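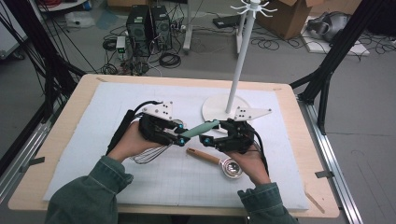 Whisk with a teal handle, over the work table.

Week 6 - Egg foams, and why yours fell down

Okay, so last time we ended in a hurry and I promised I'd go back over whites. I'm going to assume you've read the Boersma packet up to the part on custards. If you haven't, skim it tonight, it's short and the diagrams are better than mine.

An egg white is mostly water with some protein folded up in it. When you beat it, you're doing two jobs at once. You drag air in, and you pull those proteins open so they can grab onto each other around the bubbles. Early on the bubbles are big and sloppy, like dish soap. Keep going and they get smaller and closer together, and the whole thing turns white and starts to hold a shape.

The stages, in the words I'll use on the quiz:

Foamy - big bubbles, still runs if you tip the bowl. Cream of tartar goes in at this point.
Soft peaks - the tip flops over when you lift the whisk. Good for folding into pancake batter.
Firm peaks - the tip bends just a little. This is what I want for your soufflés.
Stiff peaks - stands straight up, still shiny. Meringue territory (with sugar in it, please).
Overbeaten - dull, lumpy, water in the bottom of the bowl. Start over.

Babita asked whether you can rescue an overbeaten bowl. Sort of! You can beat one fresh white until it's foamy, fold that in, and sometimes it smooths out. I've had it work for a cake and fail badly for a meringue, so don't count on it.

Fat is the big enemy. A streak of yolk, a greasy bowl, that plastic tub you made salad dressing in - any of them will slow the foam down or stop it. Wipe the bowl with a little vinegar before you start. Separate each egg over a cup first and then tip the white into the big bowl, so one broken yolk doesn't ruin the whole batch. I lost 21 whites that way when I was working at Olport and I still think about it.

Sugar makes a steadier foam but it takes longer to get there. Wait for soft peaks, then add it a spoonful at a time. Siebe dumped his in all at once at the start and spent forever beating, and what he got was thick and glossy but pretty low. You could still eat it. We did.

Temperature: cold eggs separate more easily, room temperature whites whip faster. So separate them straight from the fridge, cover the bowl, and go chop something for 29 minutes or whatever you've got. I don't own a timer that cares.

Folding - big spatula, down the middle, along the bottom, up the side, turn the bowl. Stir a scoop of the foam into the heavy mixture first to loosen it, then fold in the rest. A few white streaks are fine. Stop sooner than you want to.

For next class: read the Givon chapter on cooked meringues, the sugar syrup pages especially. Hanneke and Roos are partners for the Swiss method, Lotte and Siebe have the Italian. Bring an apron and a clean dish towel. The soufflé write-up is due at the start of class, one page, and please tell me what your peaks looked like when you stopped beating.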